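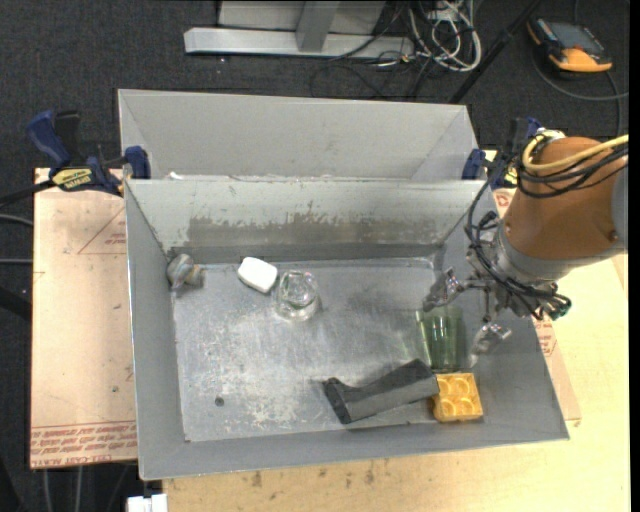 *Bin-to-bin setup, fixed camera view. Gripper at the green cup.*

# Bolard pick logs

Bolard is the grasp planner we run on the two-bin cell. This release holds 1722 pick attempts, logged with the planner's ranked grasps and the final joint path.

## Contents

- `train/` – 1572 attempts
- `val/` – the rest
- `config/` – planner settings, one YAML per session

Each attempt has one color image, a grasp list and a result flag. The flag comes from finger width after the lift, so thin objects are sometimes marked as misses.

## Known problems

Clear objects are the weak spot. Depth drops out on glass, and Bolard then falls back to the color mask. Set `mask_only: true` to get the same behavior offline. In 13 attempts the wrist cables cover the target – these are tagged `occluded`.

Version 2 fixes the swapped bin IDs from January.

Maintainers: Jennylyn Dalisay, Cameron Imrie

Share (2)

**Comments**

**Reynaldo Maglaya:** Are the grasp poses in the bin frame or the robot base?

**Jennylyn Dalisay:** Robot base. I'll add it to the YAML header.

**Celeste Ojeda:** Loader works for me on the val split, thanks.

This site uses cookies. Accept | Settings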